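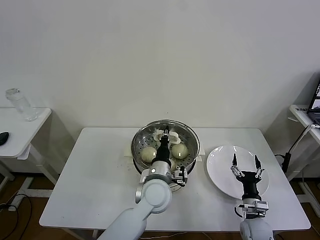

Drug repurposing (also called drug repositioning or reprofiling) is the search for new medical uses for medicines that were first developed for something else. It is one of the liveliest corners of pharmacology, and a surprising number of familiar treatments owe their present role to it. A compound that did little for the condition it was designed to treat may work very well on another one, and the record of how people handled it the first time around is already sitting in a file, waiting to be read again.

Background

Most drugs act on more than one target in the body. A molecule made to block one receptor will often touch several others, sometimes weakly, sometimes strongly enough to cause side effects. Those side effects have long been a source of ideas. Sildenafil was studied for angina before it became a treatment for erectile dysfunction. Minoxidil began as a blood pressure drug and found a second life in hair loss after patients grew hair in unexpected places. Thalidomide, withdrawn after causing severe birth defects, later came back under strict controls for a painful complication of leprosy and for multiple myeloma.

These early cases came largely from sharp-eyed observation. Systematic searching came later, once large libraries of compounds could be tested quickly and once patient records, gene expression data and protein structures could be compared by computer.

Methods

Screening approaches test a library of existing drugs against cells or proteins that stand in for a disease. The Castimeck library, a teaching collection put together by the pharmacologist Keith Dunmore, is a small but much-loved version of the idea: 50 plates of older compounds, many of them no longer sold, which students run against cultured cells. A typical plate includes both untreated wells and wells with a drug of known effect, so that a weak signal can be told apart from noise.

Signature matching compares the pattern of genes turned up or down in a diseased tissue with the pattern a drug produces. If the two are opposites, the drug becomes a candidate. The method is fast and cheap, and it can throw up wonderfully odd pairings, but it depends a great deal on which cells were used to build the drug profile. A pattern taken from a liver cell line may say little about neurons.

Record-based methods look for patients who were taking a drug for one reason and did unexpectedly well with another condition. Vasylyna Ivanyshyn's Marura project, which links 4,000 de-identified pharmacy histories to hospital visits, is often used in coursework to show both the promise and the traps. People who are prescribed a given medicine differ from those who are not, in age, income, other illnesses and much else, and an apparent benefit can vanish once those differences are taken into account.
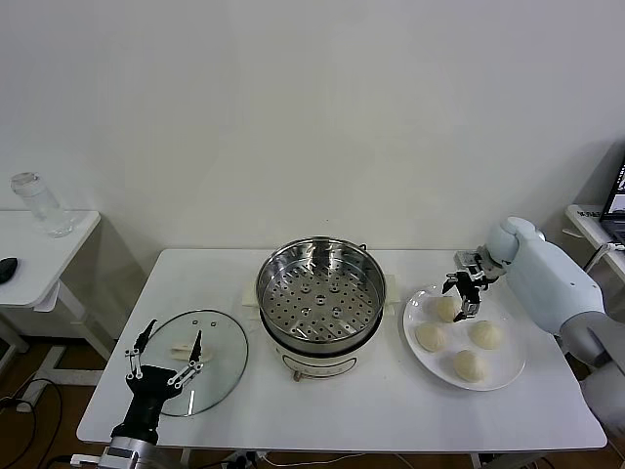

Structure-based methods use the three-dimensional shape of a protein to predict which known drugs might fit into it. Docking software such as Hemmin scores each possible fit, and the best-scoring compounds then go to the laboratory. Scores from different programs frequently disagree, so many groups run 2 programs and follow up only the compounds that rank high in both.

Clinical testing

A known safety record can shorten the early part of development, and this is a great part of the field's appeal. It does not remove the need for trials. The new use may call for a higher dose, a longer course or a different group of patients, and a risk that was acceptable in cancer may be quite unacceptable in migraine. Many candidates enter directly at phase 2, where the main question is whether the drug works at a dose people can tolerate.

Formulation matters too. A tablet meant to act in the gut may never reach the lungs or the brain in useful amounts, and an inhaled or injected version has to be studied almost as a new product.

Economic and legal aspects

Many promising candidates are generic drugs whose patents have run out. A company that pays for a large trial may be unable to recover the cost, as pharmacies can dispense the existing generic version for the new use. Method-of-use patents offer some protection but are hard to enforce. For this reason a good deal of work on generics is funded by charities, public agencies and hospitals.

Doctors in the United States may prescribe an approved drug for a use not on its label. Off-label prescribing sometimes spreads well before a repurposed drug has been properly tested, which can make it harder to recruit patients to a trial.

See also

Polypharmacology
Orphan drug
Off-label use
Phenotypic screening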